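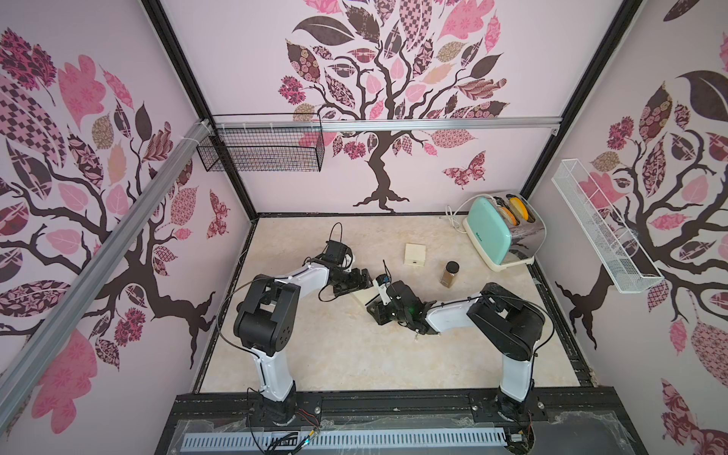

Slide 1. Breakfast corner with toaster, spice jar, hanging rail and tree wallpaper.

We use cookies to remember your settings and count visits. Accept | Manage

Small Counters, Session 4: Laying Out a Breakfast Corner
Speaker notes, Wajid Orakzai
Running time: 40 minutes with questions

SLIDE 1. Leave up while people sit down.

Introduce the subject: a compact counter with walls on three sides. The same points apply to an alcove, a pantry shelf or the end of a galley kitchen. Handout covers the measurements, so do not read them out.

Start with the toaster. It is in the back right corner. A corner position is common and it works on a small counter, with two conditions. First, the slots need open air above them. Second, the walls need to be far enough away that heat does not build up against the covering. Refer people to the manual for their own model for the clearance figure. Do not give a general one.

Point out the two slices standing up out of the slots. Hands come in from above to take them, so the reach path matters as much as the footprint. Anything tall in front of the toaster is in the way.

Cord: white, curling from behind the toaster toward the back wall. Recommend keeping cords behind the appliance and off the working area. Excess length should be gathered loosely. Unplug before emptying the crumb tray.

SLIDE 1, continued. Wall covering.

Pink paper on all three walls, stylized trees, patterned leaves, butterflies. Pause here; this is where most questions come in.

Points to make:
- Plain paper stains near food. Ask the supplier for a wipeable grade, or fit a clear panel over the lower part.
- Large motifs need planning at the corners. On the back wall the big dark-brown tree reads as a single figure. Decide where the trunk falls before cutting the first drop.
- Order all rolls from one batch. The Vídalín house job was short by one roll in February and the replacement did not match.
- The mint-green side of the toaster against the pink is a matter of taste. Take comments, then move on.

SLIDE 1, continued. Rail and basket.

Silver rail across the upper back wall, small white hooks along it, black wire mesh basket at the left. Hanging storage keeps the counter clear. The basket is at the opposite end from the toaster, and I would keep it that way in any layout of this width.

Load test from the Omside workshop: 800 mm rail, fixed into solid backing, basket loaded to 490 g. No movement at the brackets. State clearly that the result does not carry over to plasterboard. Rukhsana Bugti has the fixing table if anyone wants it.

SLIDE 1, continued. Small items.

Ground spice in a glass jar with a black lid. Glass shows the level without opening it. Keep the lid closed when the toaster is on, and move the jar away from direct heat for long storage. For cinnamon on toast, within reach is fine during the meal.

The small beige box sits near the center of the surface. Ask the room where they would put it. Usual answers are the basket or a drawer. Either is acceptable.

Surface: cream with a marble pattern. Crumbs are hard to see on a light veined finish, so wipe by routine, back to front.

SLIDE 2. Text only. Order of work: paper, rail, appliances, loose items.

SLIDE 3. Text only. Contacts and handout number 37. Mention that Niseo has the room after us and chairs must be restacked.

Last updated: August 24, 2021

Related
Session 3: Drawer Dividers and Cutlery Depth
Session 5: Lighting Under a Shelf
Papering an Inside Corner
Birna Pantry Plan, Revised Notes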